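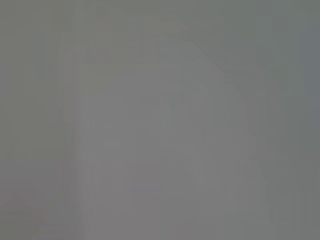

Open day at the Prullano workshop

11/12/2021

Posted in: Visits, Robots

The Prullano workshop opens its doors twice a year, in July when it is too hot to think and again in winter when the car park floods. I went to the winter one. The invitation promised "robots at work, at close quarters, with refreshments", and I can report that the refreshments were a tin of shortbread and an urn that took its time.

We were 38 visitors in all, according to the sign-in sheet, split into groups and given lanyards in a colour I would call hospital mint. My group's guide was Junpei Takeda, who builds grippers for Tadomow and has the patience of a man who has been asked many times whether the robots will take his job. He said he was rather hoping so, at least on Mondays and in the school holidays.

Notes from the stops follow, in the order we were herded round.

Stop one: the wrist camera bench
The Tadomow arm carries a small camera at its wrist, so it can look at what it is about to pick up. Visitors are shown the arm's view along with the arm. At very short range it is all soft greys, with a warmer pale shape in the middle and something bluer off to the right. Junpei called this "the intimate stage". A boy near the front guessed elephant, and I have not heard a better suggestion.

Stop two: the sorting table
Bottle caps, mixed, to be sorted by size. The target for the day was 818 and there was a chalkboard for keeping the tally. By the time we shuffled past it said 372, and somebody's uncle was already offering to finish the rest by hand for a small fee.

Stop three: the Blöndal trolley
A flat trolley that follows a line of tape across the floor. It is very good at this. It is also very polite, and stops for anyone standing on the tape, so a school party had brought it to a complete halt. It waited. They waited. Their teacher had gone for shortbread.

Stop four: Medico
Medico is a pill-counting machine meant for small pharmacies, and the only exhibit with its own curtain. For the open day the pills were mint sweets. You ask for 10 and it drops them into a paper cup with a noise like light hail. I asked for 10 three times, in the interests of science, and was moved along.

Stop five: have a go
Two joysticks, one arm, one sponge. The task was to put the sponge in a bucket. I have driven a hired van through the middle of Naples and found it more relaxing. My turn lasted nearly four minutes, after which the sponge was on the floor and Junpei said, very kindly, that the bucket was a difficult bucket.

Stop six: questions
Mostly about money. One lady wanted to know if the arm could be taught to do a fitted sheet. There was a long silence among the engineers, and then one of them wrote it down.

Getting there: the entrance is round the back, past the tyre place. Follow the arrows until they run out, then follow the noise. Entry is free, children need closed shoes, and the next open day is in July. Bring your own mug.

Filed under Visits. Comments are open until I get tired of them.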